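Covering a work table with brown paper, tape or no tape?
Forum: Workshop & Craft Room > Surfaces and Storage 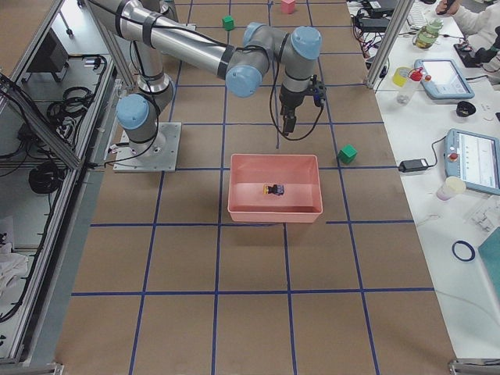 Brown paper with dark blue tape, pink tray in the middle.

drulon_bench
I'm redoing my sorting table and want to go with brown paper split into rectangles with tape, like the table in the picture. The top is 45 inches deep. Do you tape straight onto the paper, or mark the grid in pencil first? I sort small toys and blocks for resale, so it gets used every day.

weerakoon
Pencil first, then tape. Measure from one edge only or your lines will drift. I did mine in May and it's still flat.

nalora13
I'd skip the tape. It lifts at the crossings and small stuff catches on it. Plain paper, and a tray for whatever you're working on. A shallow tray with sloped sides like that pink one is easy to pick out of.

weerakoon
Mine hasn't lifted. Did you press the crossings down with anything?

nalora13
Yes, with a spoon. Still lifted after 2 weeks. Could be the tape I had.

findasano
Depends on the tape. Cheap painter's tape lets go of brown paper pretty fast. Cloth tape holds, but you won't get it off without tearing the sheet, so plan on replacing the whole thing.

drulon_bench
Replacing is fine. I have a 500 foot roll to get through.

findasano
Then use the cloth. Dark blue shows up well on brown. I'd also keep a second table for the keyboard, bottles, chargers and so on. The white one on the right is what I mean. Once that stuff moves onto the sorting side you lose the grid.

nalora13
Agree on the second table. Still don't see what the grid is for if everything goes in a tray anyway.

drulon_bench
One rectangle per order. Tray is for the lot I'm checking, then the pieces go out to their squares.

nalora13
OK, that makes sense for orders. I'd go wider than you think you need.

weerakoon
Mine are 13 inches wide. Fine for blocks, tight for anything boxed.

drulon_bench
Thanks. Going with cloth tape and pencil lines from the front edge.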